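**Progress report: onboarding length and supervisor span study**
To: Fellimia, Workforce Grants
From: Huệ Doãn, Grutance
Date: 3/4/26

**1. Status**

Data collection at the first site closed in January. Analysis of the first-year exit records is done, and the draft tables went to Uyên Mai for checking. The second site, Plirotside, is behind schedule (see section 4). Spending is within the approved budget and no change to the total is requested.

**2. Work completed**

The personnel extract contains 1738 records of hourly and salaried staff. Each record holds hire date, job family, shift, supervisor code, onboarding track and exit date where there is one. Names and home addresses were removed by the site before transfer.

Two onboarding tracks are compared. The short track ends after the first week. The long track runs for eight weeks and includes a scheduled meeting with the direct supervisor at the end of each week. Assignment to a track was by start date and was not random, so hiring season is entered as a control in every model.

Supervisor span is taken as the number of direct reports on the first day of the month. We had planned to use a quarterly average. The quarterly figures hid several team mergers, and the monthly count replaced them in all tables.

**3. Early findings**

Staff on the long track left less often in their first year than staff on the short track. The gap is clear for salaried staff and small for hourly staff. It narrows in both groups once span is added to the model.

Span itself shows the expected direction: larger teams lose more new hires. Night shift teams do not follow the pattern, and we have not settled why. One candidate is that night teams share a lead who does not appear in the supervisor code. Từ, the scheduling system used at the site, does store the shift lead, and a matching file has been requested.

These results should not be quoted outside the grant team until the checks in section 5 are complete.

**4. Delays and open issues**

- Plirotside changed payroll vendors during the extract period. Exit reasons before the change use a different code list, and a crosswalk is being written.
- Supervisor interviews at Plirotside have been moved to the next period. The interview guide is final.
- Transfers between departments were logged as exits in one job family. The affected records are flagged and left out for now.
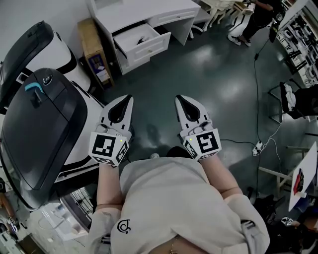
*A hand-held gripper in each hand, seen from above.*

**5. Next period**

Uyên Mai will rerun the main models from the raw extract, working from the written specification only. Any difference from the draft tables will be logged and reported to you.

The crosswalk will be applied to the Plirotside records and the two sites compared on salaried staff first. Hourly staff will follow when the transfer problem is fixed.

**6. Requests to the funder**

Please confirm that the interview travel line may be carried into the next period. We also need the current version of the data retention form, as the copy in our file has no signature page.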